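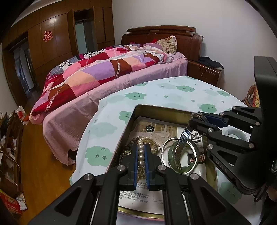 Griltimden Evening Course: Arms and Armour for the Home Collector
Handout 2: Mail

Notes by Joyce Sang. Practical section by Mwanaisha Mussa.

Last time we did swords and how they hang, and half the room stayed behind to talk about helmets. Helmets are coming, I promise! First, though, we have to do mail, and by the end of this session I hope you'll be as daft about it as I am. It's the one piece of armour you can start making at the kitchen table tonight with two pairs of pliers and a bag of rings.

1. What to call it

Mail, from the Old French maille, meaning a mesh or a link. "Chain mail" is a much later label and you'll see it in every shop catalogue. I'm not going to tell anybody off for saying it (I say it to my own family), but if you're searching museum listings you'll do far better with plain "mail".

A few more words you'll need:

Hauberk: the long mail shirt, usually to the thigh or knee.
Haubergeon: a shorter one. Writers then and now are loose about where one stops and the other starts.
Coif: the hood.
Chausses: mail for the legs.
Aventail: the curtain of mail hanging from the lower edge of a helmet. We'll come back to it when we do the bascinet.
Standard: a mail collar, often with a stiffer weave at the neck.

2. How it was made

Iron was drawn into wire by pulling it through a plate with smaller and smaller holes. The wire was wound round a rod to make a coil, the coil was cut down its length, and you had a heap of open rings. The ends of each ring were overlapped, flattened, pierced and closed with a tiny rivet. Every ring passes through four neighbours, two in the row above and two in the row below, and that's the weave we call four in one.

Some mail is riveted throughout. Some has rows of riveted rings alternating with rows of solid ones, either punched from sheet or welded shut. Both are properly medieval, so don't let a seller tell you the solid rings prove a piece is modern.

Do look at the rivets when we go to Irholm. Take a magnifying glass if you have one. There is a shirt in the second case with a patch under the arm in a slightly heavier ring, and you can follow the edge of the repair with your eye once you've found it. I've visited that patch more often than I've visited some of my cousins.

3. Mail on the wall: the three sorts you'll be sold

Butted. The ring ends simply meet. It's cheap, quick to make and perfectly good for display. A full butted shirt sags over the years, with rings opening near the shoulders where the weight is greatest.

Riveted reproduction. Stronger, dearer, usually mild steel. Look for rivets that sit square in the overlap. Sellers' photographs tend to show the chest, so ask for one of the hem and one of the armpit.

Knitted string sprayed silver. You laugh, but it's in a great many old films and it still turns up at auction. If it's an old theatre piece, buy it and love it for what it is!

Aluminium rings deserve a mention too. They're very light, they won't rust, and they leave grey marks on your fingers. Fine for a child's costume. On a wall they look a bit too white to me, though Mwanaisha disagrees and has a rather handsome aluminium coif to argue with.

4. Practical: a display panel in four in one

We're all making the same thing, a flat panel to hang behind a sword or shield. The rings are the Sarantis steel ones, 9 mm across the inside, sold by Grargate in bags. My finished panel took 2219 rings, and yes, I kept a tally on the back of an envelope, because I wanted to be able to tell you how many bags to buy.

You need two pairs of flat-nosed pliers with smooth jaws. Toothed jaws chew the wire. A towel or a bit of felt on the table stops rings skating off on to the floor.

Step 1. Close a good pile of rings and open another. To open a ring, hold it with the gap at the top and twist one end towards you and the other away. Never pull the ends apart sideways. The ring loses its shape and you won't get it back.

Step 2. Put four closed rings on one open ring and close it. Lay it flat with two rings above and two below. Make yourself a little stock of these.

Step 3. Set two of your units one above the other, both lying the same way. Take an open ring, pass it down through the bottom two rings of the upper unit and up through the top two of the lower unit, and close it. All the rings in one row should lean the same way, and the rows on either side should lean the opposite way.

Step 4. Carry on until you have a strip as long as the panel is high. Make a second strip. Join the strips side by side in exactly the same manner, picking up two rings from each.

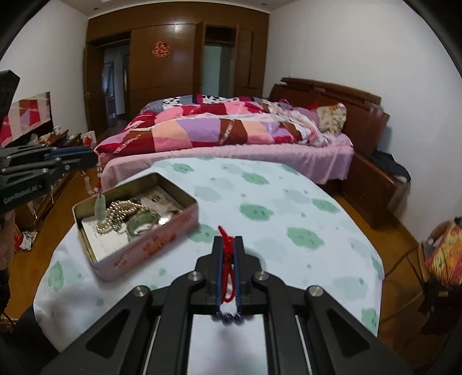 Step 5. Check the lean after every join. Tilt the work to 45 degrees under a lamp and run your eye along the rows. A ring that has gone in backwards catches the light differently, and it's so much nicer to find it now than thirty joins later. If you do find one late, open that ring only, swap it and move on. You won't need to unpick the whole strip.

Step 6. Go over the finished panel with your fingertips, front and back. Any gap you can feel wants another nip with the pliers. A well-closed ring gives a tiny click as the ends pass each other, and once you've heard it you'll listen for it every time.

Don't try to finish in class. Most people get through a first strip in the session and do the rest over several evenings. It's lovely work to do in front of the television, once your hands know it.

5. Hanging it

Mail has a grain. Hold your panel by one edge and it closes up and hangs dense and narrow; turn it a quarter and it falls open and shows the wall through it. Try both before you decide. For a shirt, makers let the rows run round the body, so that it stretches over the shoulders and settles closed. For a panel behind a sword I like it slightly open, with a dark cloth underneath.

Thread a steel rod through the top row, picking up every ring. Rest the rod on two brackets fixed into something solid, with a third in the middle if the panel is wide. Please don't hang it from a couple of picture hooks. Steel mail is far heavier than it looks in the hand, and plaster is softer than it looks on the wall.

Whole shirts should go on a padded stand with broad shoulders, or lie folded flat in a drawer. A coat hanger will have the shoulder rings open before the year's out.

6. Rust

Plain steel rings come oiled. Wipe off the extra before you start, or your towel will never be the same. After the panel is up, a light coat of microcrystalline wax, worked in with a soft brush, will keep it bright for a good long while in a dry room. Kitchens and bathrooms are hopeless, and so is any wall with a radiator under a draughty window.

For new work that has gone orange, put the mail in a lidded tub with dry sand and roll it back and forth. Children are marvellous at this job. Shake the sand out thoroughly, brush, and oil the same day. None of this applies to old mail. If you think a piece might have real age, leave it alone, keep it dry and show it to a conservator.

7. Before next time

Finish your first strip and bring it, mistakes included.
Bring both pairs of pliers and any spare rings.
Look at one carved or engraved knight, in a church or in a book, and draw the way the artist has shown the mail. There are rows of little crescents, bands, drilled holes, all sorts of shorthand, and we'll pin the drawings up together.
Anyone wanting a second bag from Grargate, put your name on the sheet by the door before the tea break.

Next handout: helmets, at last, beginning with the bascinet and its aventail.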